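4.2 Filling the drawer

1. Stand the drawer unit on a level table, handle facing the working side.
2. Pull the drawer out by the handle until it stops. Do not load more than 200 g.
3. Lay the bread slice in first, then the yellow slice behind it.
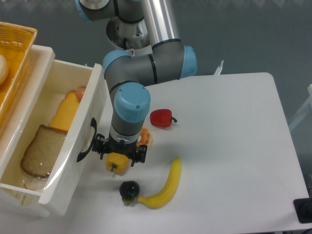
Text: Bermúdez, Kullness product guides. Revised September.

4. Keep the yellow pepper on the table until the drawer has been filled. Its stem may point in any direction.
5. Close the drawer slowly.

Note: Bread rolls are stored in the wicker basket.

Caution: Clear wrappers can catch in the runners. Remove them before closing.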